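Flikesura Brings Back the Returns Counter, With an Actual Person Behind It
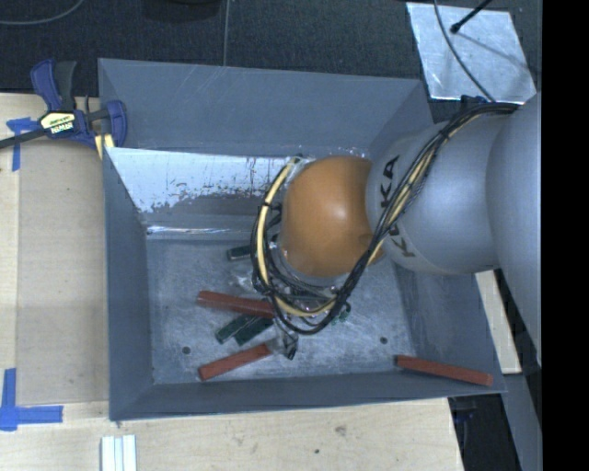
A gray metal bin with a scratched floor. Photo: Flikesura

ROBLES, June: Flikesura, the mail-order housewares company, will open a staffed returns counter at its Robles store this month, ending a four-year experiment in asking customers to explain a cracked teapot to a drop-down menu.

The menu offered 44 reasons for a return. "Changed my mind" was number 32, just after "Other (please specify)," which did not let anyone specify.

"We read the complaints, and they were better written than our website," said Macarena Marín, head of customer service. "One woman sent us a sonnet about a colander. She got her refund and a second colander, which she also returned."

Under the new policy, shoppers have 30 days to bring back any item from the Jetitz and Muken lines. A receipt is welcome. The original box is welcome too, though the company accepts that most boxes now belong to cats. Refunds go to the original form of payment, and store credit will be offered once, politely, and then dropped.

The counter opens at 9 a.m. and closes at 6 p.m., with a break for lunch. Customers who prefer the drop-down menu may continue to use it through the end of June. So far, two have asked to.

Press inquiries: Macarena Marín, Flikesura customer service, Robles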